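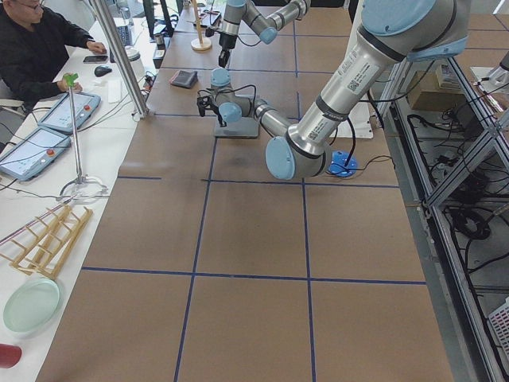

I have read a lot of advice on setting up a shared worktable and I don't believe most of it. Label makers, pegboards, little foam cut-outs for every tool: I've paid for all of them and I've watched people ignore all of them. The one method I still use costs next to nothing, and it's brown paper over the whole top with blue tape laid down in large rectangles. A long table takes it best, with a couple of lines running lengthwise and cross lines at right angles, so you end up with big cells you can point at. "It's in the far cell, by the cup" is a sentence people can act on.

Negin Soltani showed me this at Jandness and I told her it looked like a school craft day. I've come around on the table. I haven't come around on everything she says about it, and I'll get to that.

What you need

A roll of brown paper at least as wide as your table, or two strips if you can put up with a seam. Blue tape. A long straightedge. A pencil. A sharp knife. Fleretti sells a "bench mapping kit" with the same things in a nicer box plus a laminated card, and I can't see what the card is for.

Laying the paper

1. Clear the table right off and wipe it down. Crumbs under paper will drive you mad.

2. Roll the paper out from the far end and let it sit overnight. Every guide says to start taping straight away. Mine crept 8 mm by morning the one time I listened, and the grid went crooked with it.

3. Tape the short ends first, then the long sides. Pull it snug but don't haul on it.

4. Trim the overhang. Some people fold it under. It looks tidier and it catches on sleeves.

Marking the cells

Measure before you tear any tape. My table is 194 cm long and I tried 40 cm cells to begin with, mostly to see if small ones were as good as promised. They weren't. Anything bigger than a stapler sat across two of them and people stopped caring where the lines were. Go large. If a folded cloth and a sheet of paper won't both fit in one cell with room for your hands, it's too small.

Pencil the lengthwise lines first and tape over the pencil. Then do the cross lines. Press the tape down where it crosses, or the corners lift and start collecting fluff.

Don't write in the cells. Negin writes in hers. Hers get redone every time somebody changes their mind.

What goes where

Tall things go at the far end, where you won't knock them with a forearm. Flat things can go nearer. If something has a cable, run the cable along a line wherever you can, and accept that it will wander anyway.

Keep your phone, mouse, keyboard and notepad off the worktable altogether. Put a second desk alongside and let the personal clutter live there. I resisted this for ages on the grounds that a desk beside a table is just more surface to mess up. It does get messy. The mess stays over there, though, and I'll take that.

Does it last?

Hamidreza Rezaei claims his paper has done a full year. I have seen his paper. Mine gets replaced when the tape edges go grey, and the last sheet went down in November. Peel the tape back slowly, low to the surface, and roll the old paper up with the dirt inside it.

If you're on a fancy oiled top, test a strip of tape somewhere hidden first. The Shirazi I used to own kept a faint line for weeks.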